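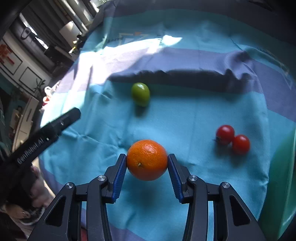 Mandarin, with its stem scar showing.

Fruit & Veg > Reader Questions

Print this page | E-mail to a friend

Keeping Fruit at Home: Your Questions

The fruit page gets more mail than any other part of Botenora, and I love it (keep it coming!). These are the questions that turn up most, with the longest answers going to the ones I get most excited over.

Which fruits keep ripening after I buy them?

Bananas, pears, peaches, plums, apricots, mangoes, avocados, kiwifruit and most melons with netted skin will soften on the counter. Citrus won't, and neither will grapes, cherries, strawberries or pineapple. A pineapple may change color and get a bit softer, but it won't get any sweeter than it was on the plant. So buy that second group ready to eat, and buy the first group a little early if you can wait.

How do I pick a good mandarin?

Weight! Pick up two the same size and take the heavier one. A mandarin that feels light has often started to dry out inside, and you'll get those papery segments that taste of nothing. Color is less useful than you'd think, and a few green patches on the skin don't mean the fruit is sour. Loose skin is normal on the easy-peel kinds, but skip anything with a soft wet spot, and turn the whole bag over before you buy it. The one at the bottom is the one that spoils the rest.

Counter or fridge for citrus?

Both work. A bowl on the counter is fine for a week in a cool room, and the fruit tastes better at room temperature anyway. For longer than that, use the crisper drawer, in a mesh bag or loose. Sealed plastic traps damp and you'll have blue mold before you know it.

Why did my whole bowl go soft at once?

Ripe fruit gives off ethylene, a gas that tells other fruit to hurry up. Apples and bananas put out plenty of it. Keep them in a bowl of their own and everything else slows down.

You can also use this on purpose, and it's my favorite kitchen trick: put hard kiwifruit or a hard avocado in a paper bag with an apple, fold the top over, and check it every day. In August my kitchen is so warm that I check morning and evening.
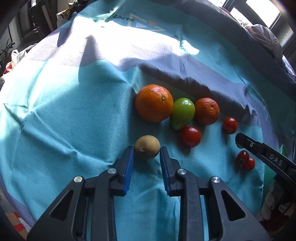

Ignacio Daza
Fruit and Preserving Editor, Botenora

How can I tell when a kiwifruit is ready?

Press gently near the end with your thumb. You want it to give a little, like a ripe peach. Rock hard means sour, and mushy means you've missed it (still great in a smoothie). Once they're ready, move them to the fridge, where they'll hold for several more days. Unripe ones keep in there for weeks, so I buy a lot when they're cheap and bring out a few at a time.

Do I have to peel them?

No, and please try it at least once! Rinse the kiwifruit, rub it with a clean towel to take off some of the fuzz, and slice it thin. The skin is a little tart and I've come to like it better than the peeled kind. The gold ones have smoother skin if the fuzz puts you off.

Should I wash fruit when I get home?

Wait until you're ready to eat it. Water left on the skin helps mold get going, and berries suffer the most. If you really want to wash ahead, spread everything out on a towel and let it dry completely before it goes away.

My gelatin dessert never set. Was it the fruit?

Very likely. Raw kiwifruit, pineapple, papaya and fig all contain enzymes that break gelatin down. Canned pineapple has been heated, so it behaves itself. For fresh fruit, simmer the pieces for a few minutes and let them cool before you stir them in, or just pile them on top right before serving.

Can I freeze citrus?

Juice and zest, yes. Zest the fruit first, then squeeze it, and freeze the juice in an ice cube tray. I do 2 trays every winter and they carry me through to summer lemonade. Whole segments freeze too, but they thaw soft, so eat them half frozen. Kids go wild for mandarin segments that way.

What can I do with the peels?

So much! Dry strips on a rack in a low oven until they snap, then drop one into black tea or a beef stew. Candied peel takes an afternoon and is worth every minute. For a quick one, bury a few strips in a jar of sugar and leave it for 8 days, giving it a shake when you pass. Wash the fruit well in warm water first, since many are sold with a wax coating.

Is fruit with brown spots safe?

A bruise is just a bruise, so cut it out and eat the rest. Mold is different. On soft fruit such as peaches or berries, throw the moldy piece away, and look hard at whatever was touching it.

I have a question that isn't here.

Send it in! I read the mail on Wednesday with a large pot of tea, and new questions get added to the bottom of this page.

Print this page | E-mail to a friend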